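Search the list archives

Subject: Re: Otard visit, June – notes on the hand-held gripper session

> I missed the Otard demonstration. Could someone who went post what was
> shown, in particular the table task? At Bainbridge we are deciding
> between a fixed arm and hand-held tools for our own recording work, and
> the handout only gives the episode total. I would also like to know how
> the jaws cope with flat, wide objects.

I went for the evening part. Notes follow, in the order I wrote them down.

The handout total is 3,538 episodes, recorded under the Minside project. Joster supplied the fixtures for the bench tests but had no part in the table task. Episodes were capped at 100 seconds, and anything longer was dropped before review.

The table task used hand-held two-finger grippers. There is no motor in the path between hand and jaw on this version, so closing force depends on the operator. Ribbed pads are fitted to the inner faces of the fingers. The linkage is a plain bar type with pivots that can be reached with a screwdriver, and the hosts quoted 7 minutes for a pad change.

The table was left cluttered on purpose: paper cups on their sides, a power strip, a basket of small packets, a lit desk lamp. The hosts wanted reflections and mixed light in the data, hence the evening slot and the dark window.

On the flat object question, the large round gray piece is the relevant one. It is wider than most things on that table, and the approach angle matters more than the jaw opening.

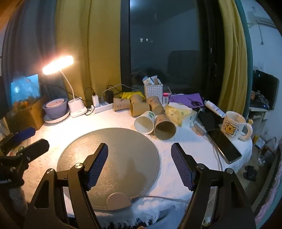
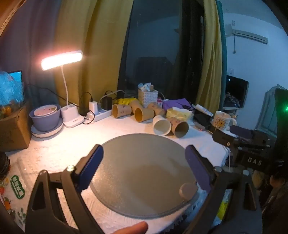

Table task: jaws open over the round piece in the first picture, fingers on either side of it in the second. Paper cups behind in both.

Points from the discussion afterward:

- Wide objects are taken across the full opening or by the rim. Rim grips were rated lower in review – the piece tends to rotate.
- Operators worked in blocks of three sets with a break between. Wrist fatigue was given as the limit, ahead of battery life.
- Calibration is checked at the start of each block and again after any knock. The check target was not passed around.
- Translucent and glossy surfaces remain the weak case for depth. No figures were offered.

For Bainbridge I would borrow a pair of hand-held tools first and leave the fixed arm until the object list is settled. A fixed arm would have needed the table cleared or moved to reach the far side near the window.

I did not get the pad material or the part number. If anyone on the list has the Joster fixture drawings, please send the sheet with the mounting holes. The copy in the handout is too small to read.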